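Accueil | Annonces | Déposer une offre | Contact

Rubrique : Petits boulots / Bureaux partagés

Javamora cherche une personne pour débarrasser les tables de la mezzanine
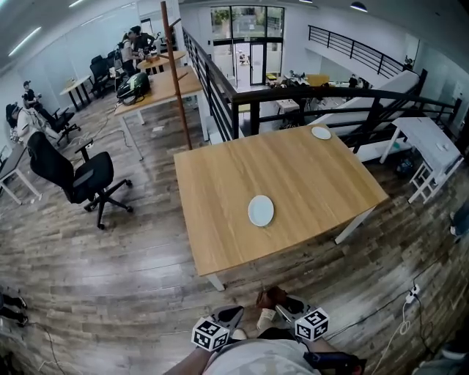 Tahira Bajwa tient à préciser que le lave-vaisselle existe et que son emplacement a déjà fait l'objet de deux courriels.

Poste : ramasser les assiettes, essuyer les plateaux, remettre les chaises sous les tables, de 14 h à 16 h, dès avril. Aisance dans les escaliers souhaitée, diplomatie exigée. Les sacs posés sur les tables appartiennent toujours à quelqu'un, on ne les déplace qu'après négociation.

Candidatures à Daniyal Khattak, à l'accueil. CV facultatif.

Annonces récentes
- Ghumman : aide-cuisine, midi
- Clallwood : vernissage de plateaux
- Gasex : standardiste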